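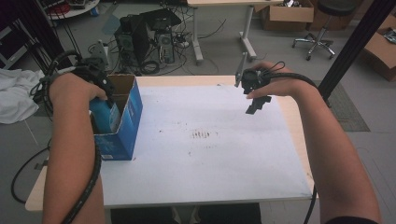

Chapter 14
Joint Purchasing Between Small States

When supplies are short, a government may choose to buy with its neighbours. This chapter studies the Dustport Agreement, under which Skestell and Zuronlow placed a shared order for flu vaccine in February.
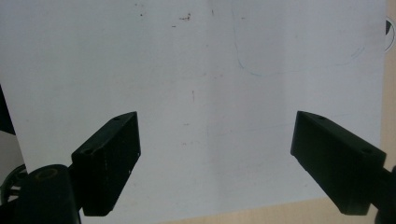
The agreement ran to 90 clauses – most of them on cost – and allowed either state to withdraw. Horobets, invited to join, declined. Readers should first review the section on treaties, page 253.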